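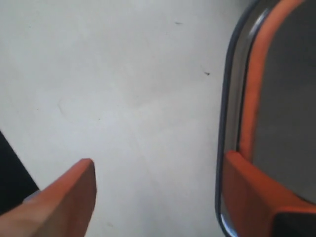
Open fingers over the bare tabletop at the Urrego club.

I went to the Urrego robotics club expecting to be sold something, and I was. The pitch is that students will have an arm clearing up after a meal by October. Their project is called Skalavon, and it has a logo already.

The club has been at it for 2 semesters. Zoila Taipe, who runs the sessions, told me they have logged 89 tries at picking up kitchen things and want 300 before the Fallard meet. I asked how many of the 89 counted as good. She said it depends what you call good, and I wrote that down.
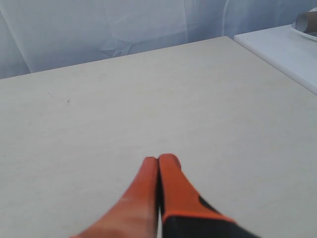
Fingers closed, nothing between them.

What bothers me is the target. A number like 300 is easy to put on a poster, but a grip on one thing in one spot says very little about a sink full of mixed dishes. The kids know this better than the poster does. One of them told me thin edges and shiny metal are what she worries about, and she had pages of notes on it.
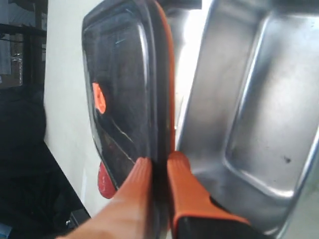 Those notes are the best thing I saw all evening, and they aren't in the plan sent to Nenex with the request for $2000. The plan talks about homes of the future. I'd rather it said which grips slipped and why - a sponsor can read a table of failures as well as anyone.

Zoila says a results page will go up before Fallard. I've asked for the misses to be on it too.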